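4.2 Why couples said yes to a smaller wedding

We had expected price to lead the answers, and it did not! Of the 310 couples who booked a celebration at Climwood, 102 chose a package for fewer guests than they had first asked for, and most of them wrote at length about time. They wanted a dinner where they could talk with everyone. Replies about the guest rooms (Figure 3) were brief and went into the general comfort score. 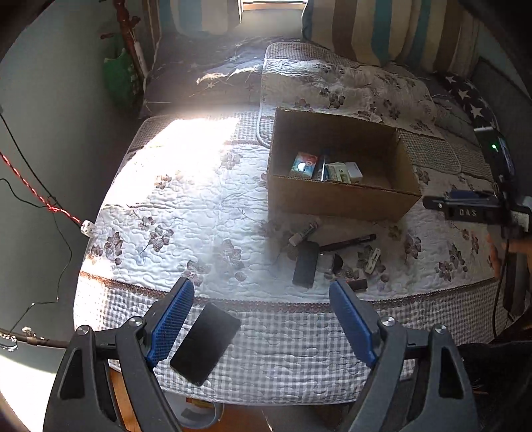 4.3 The role of the planner

Each couple worked with one planner from first call to last dance, and the planners' notes are a wonderful source. Saavedra's coding scheme sorts them into five types of request: food, music, family, schedule and surprise. Surprise was the smallest group, yet it drew the longest notes by far – one runs to nine pages on a choir hidden in an orchard. 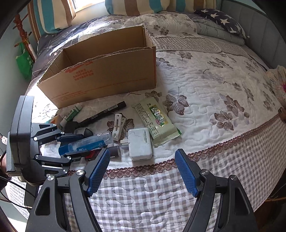
Family requests behaved differently. They came late, often in the final month, and they tended to undo earlier choices about seating or the order of speeches. Planners at Onsri, our second site, dealt with this by leaving the seating plan open until the last week, and we were delighted to see how well couples rated that habit.

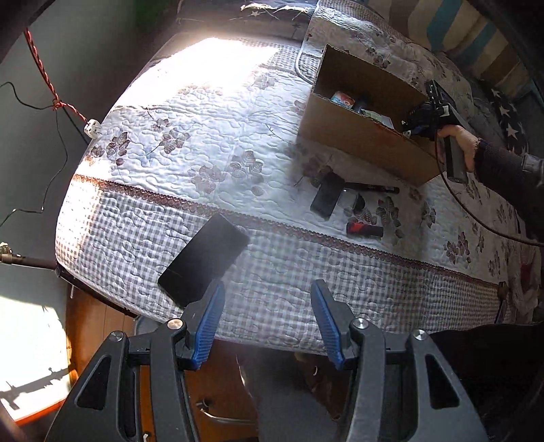

Mitali Kanagaratnam, commenting on an early draft, felt that we give the open seating plan too much credit, and that Onsri couples may simply have had easier families. We take the point. Our data cannot separate the two, and we would love to see it tested at a third venue.

Figure 3. A bedroom.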